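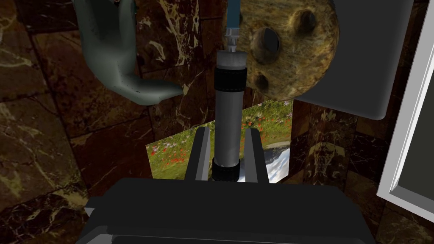
Brining and Injecting a Turkey Without Ruining the Kitchen
Updated 30/11/2025

Every year people decide that this will be the year of the juicy turkey, and every year they start thinking about it while the bird is still a rock. A few things I have learned, mostly by mopping.

Thaw first. A 10-pound bird needs 48 hours in the fridge, on a tray with a rim. The wrapper will leak. It always leaks.

Check the label. If it says "contains a solution," somebody has already salted your turkey and charged you for the water. Skip the brine and go easy on the gravy.

Dry brine if you're short on space. Rub kosher salt all over, including under the breast skin, and leave the bird uncovered in the fridge overnight. Your family will open the door and complain. Let them.

Strain your marinade. Melted butter, stock, garlic powder, fine. Minced garlic will plug the needle, you will push harder, and the ceiling will be seasoned until September.
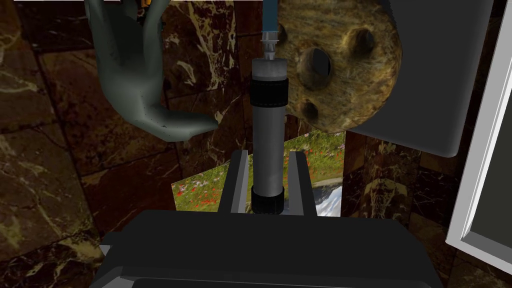
Syringe held upright, tip at the top.

Go in at an angle and press slowly while you pull back. Use the same hole for two or three directions, so the breast doesn't end up looking like a colander. I give each side 5 shots and the thighs whatever is left.

Warm butter meeting cold turkey turns into little yellow lumps. They melt again in the oven, so stop poking at them.

Wash the injector right away in hot soapy water, needle included, and take the plunger out to dry. Leave it until after pie and you'll be buying another one.

Leftover marinade that has touched raw meat goes down the drain. Yes, even the expensive one with the sage.

More from the kitchen: Gravy that broke / What to do with 33 dinner rolls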